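Plisau Kitchen Holders – README

What this is

A set of recordings of people putting kitchen utensils into countertop holders and taking them out again, in kitchens people really cook in. Spoons, spatulas, skewers, knives, rods and rolling pins, all the long thin stuff that ends up standing in a pot by the stove. There are 600 recordings from 19 kitchens, and 108 of them have written notes on what went where.

The name comes from the folder it was first kept in. It has no meaning.

Why you might not want it

Start with the claim we inherited. The Wovix household list, which this set grew out of, says utensil storage is "solved" by sorting into four groups: stirring, cutting, turning, other. We tried to apply those groups and gave up before the first Monday was over. "Other" swallowed half of every holder. Skewers are other. Chopsticks are other in one kitchen and stirring in the next. A scraper is turning if you fry eggs with it and something else if you clean bowls with it, and a still picture will not tell you which.

So the groups are kept in the file only for people who need to compare with older work. The column is called old_group. We don't recommend it.

We also doubt that there is such a thing as a tidy holder. Some people put the heads up so they can see what they're grabbing. Some put handles up. Plenty do both in the same pot and seem happy. Anyone planning to use this set to score tidiness should first say whose idea of tidy they mean.

What goes in a holder

The rule was that cooks used their own holder and their own utensils, with no shopping beforehand. The holder went wherever there was space, on a counter, a table or a windowsill. Long items crowd short ones, and thin items fan out and get in the way of everything else. Mixed holders were kept as they were, such as a white ceramic one with bamboo skewers, a dark gray spatula or scraper and a knife handle sharing the space with an upright wooden rod.

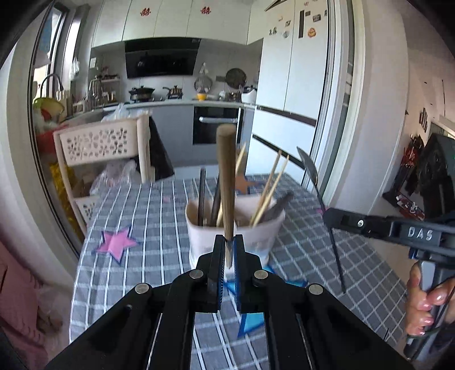

Lleucu Edwards wrote back after reading a draft of this section that a knife has no business in an open pot with skewers, that the set makes a bad habit look normal, and that she would pull every recording with a blade in it. She also asked why drawers were left out, when most people she knows keep their long spoons in one.

On the knives, we disagree in part. People do store them this way and removing them would make the set less true. There is now a blade column (yes, no, unsure) so they can be filtered out in one step. On drawers she is right, and we have no good answer. Drawers are on the list for the Ibarra part of the work, if it happens.

Files

items.csv – one row per utensil, up to 2,000 rows once duplicates are cleared
holders.csv – shape, color and material of each holder
notes.txt – free text, uneven, some of it grumpy
old_group – see the warning further up

Material is filled in by eye. "Ceramic" means it looked like ceramic to the person typing.

Known problems

Wooden rods, dowels and thin rolling pins are mixed up throughout. If the difference matters to you, check each one yourself.

Dark metal and dark plastic are confused in poor light.

The Nenham kitchens are tidier than the rest. We suspect people cleaned up before the session even though they were asked not to, and we have no way to prove it either way.

Tablecloth patterns were typed in as free text, so "plaid", "check" and "squares" may all be the same thing.

Changes

June – added the blade column, fixed spelling of "spatula" in holders.csv, removed a tidiness score that two of us could not agree on.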